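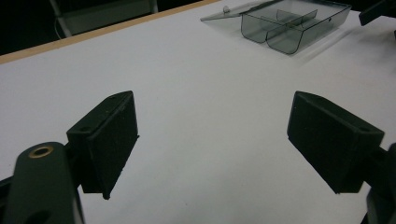

The White Table

I-seul Hwang bought the table in May, from a school in Sturnham that was closing. It had a white top and a thin strip of tan wood along the edge. The man at the loading dock wanted 40 dollars. She gave him two 20s and he helped her get it into the van.

It went in the back room of the house on Wragg Street, where her mother used to sew. For the first week I-seul kept it clear. She drank her coffee standing next to it. Then the mail started to land there, and the seed catalogs, and a lamp she meant to rewire, and by the end of summer she was eating over the sink again.

Her brother called in January to say he was coming for their mother's things.

"Which things?" she said.

"The small stuff. Whatever you don't want."

She told him she would have it sorted. After she hung up she carried everything off the table in four trips and put it on the bed. She wiped the top with a damp dish towel, then with a dry one. There was a pen mark near one corner that had been there when she bought it, and she rubbed at it for a while before she let it be.

The small stuff was in the hall closet, in a shoe bag. Most of it was easy. The bus passes could go. The Gurnora thread could go to the woman next door, who still did alterations. She made a pile for her brother on the floor and a pile for the trash, and kept the table for what she hadn't decided about.

Only one thing ended up on it.
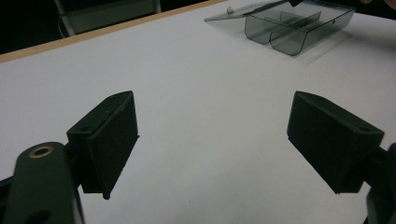 Her mother had kept her pills in that box on the ferry to Cadumow, and after that her earrings, and near the end it was pills again. I-seul remembered the click of the lid from the back seat of the car. She remembered being told to stop opening and closing it. She had been 6 then, and had gone on doing it under her coat.

She sat down. It was smoky plastic, the kind of thing a drugstore would have given away. She couldn't say what it was worth keeping for. It would hold two kinds of something small.

Her brother came at noon and stood in the doorway with his keys in his hand.

"Is that it?" he said.

"The pile on the floor is yours."

He looked through the pile and took the scissors and the tape measure. He asked if there was coffee. When she came back with it he was in her chair, pushing the lid down with his thumb and letting it up again.

"Stop that," she said.

He did it once more and slid the box across to her side. Then he moved over so she could sit, and asked her what she had paid for the table.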